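Nallton Neighbors Help > Kitchen and Pantry > Storage

Best way to sort fruit and little peppers into two containers?

Asked by Fidelina Villanueva, Tue 20 August
259 views

I've got a sorting project going and I'm enjoying it way more than I expected to! I have an orange plastic tub and a pale yellow tray, both rectangular, and I want to stop letting the fruit and the peppers live in one big jumble. The tub is for the big round fruit and the tray is for all the small stuff - red peppers, little orange chilis, and the long skinny red ones.

The fruit half is easy. It goes in the tub one piece at a time and there's still space to get your fingers around each one. I love how bright it looks in there.

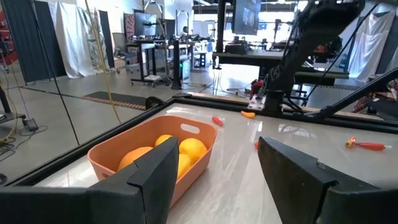
Where I get stuck is the peppers. They're small, they point every which way, and once they're all in one tray I can't find the kind I want without stirring through the lot. So do you sort by color or by shape? And do you do the fruit first or the small things first? I've tried it both ways and can't decide which is faster. I also wonder if the tray should stand right next to the tub or on the opposite side of the table.

I'd love to hear how other people do this, especially anyone who puts up a lot of peppers at the end of summer. My table is a nice slick one, so things do like to roll.

Tags: produce, peppers, bins, tidying

Tuncay Coşkun
16 people found this helpful

Oh, this is my favorite kind of job! I grow peppers behind the house and from now until frost there's a pile on my table every other evening, so I've had plenty of practice.

Big things first, always. Once the fruit is in the tub you can see what you're left with, and you won't be chasing a chili out from under a mango. Pick up the pieces closest to the tub, then the ones that wandered.

For the peppers I go by shape. Color sounds like the natural choice but it lets you down, at least with mine, where half the plants start one color and finish another. Short round ones at one end of the tray, small pointed ones in the middle, long ones laid side by side at the other end with all the stems facing the same way. The stems are the big trick! If they all face you, you can lift one pepper out and the rest stay put.

Put the tray where your hand lands when you reach without thinking. For me that's low and to the left, with the fruit tub at the back. Don't put them side by side, you'll drop things in the wrong one when you get going fast (I still do).

As for rolling, a damp dish towel folded flat under the loose pile does it. Wring it out well or you'll be drying peppers all night.

Takumi Tsuchiya

just get the Wullo drawer dividers and put everything in the fridge

Corina Nistor
2 people found this helpful

I don't think the dividers would help much with mangoes, Takumi, mine are far too shallow for that!

Fidelina, I agree with most of what Tuncay wrote, but I'd go for color if you're cooking for someone who can't take heat. In our house anything long and red goes separately, and I wash my hands before I touch the fruit. My mother-in-law in Plokbridge keeps hers in an old Stanciu cookie tin for the same reason and you only have to be wrong once.

One more thing, keep the fruit to a single layer. Mangoes bruise where they press on each other and you don't see it until you cut them. Turn them over every couple of days and have a sniff at the stem end. The soft ones get eaten that night at our place, with lime, and it's wonderful.

Fidelina Villanueva (asker)

Thank you all, this is great! Tuncay, I'm trying your layout, with the fruit tub at the back and the yellow tray down in the near left corner.

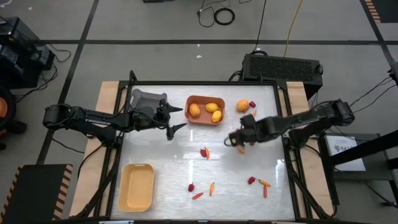 I'm going with shape for now. There are three kinds and three parts to a tray, so it works out nicely, and the long red ones can have the end farthest from me. Corina, noted on washing hands, I hadn't given that a thought and I rub my eyes constantly.

Is there any reason to take the stems off before they go in the tray? I've always left them on.

Tuncay Coşkun

Leave them on! They keep better and you need something to grab. I only trim mine when they go in the freezer, and the ones from last year were still good in January.

Bohdana Lytvynenko

Following this one. Does the towel trick work for cherry tomatoes too?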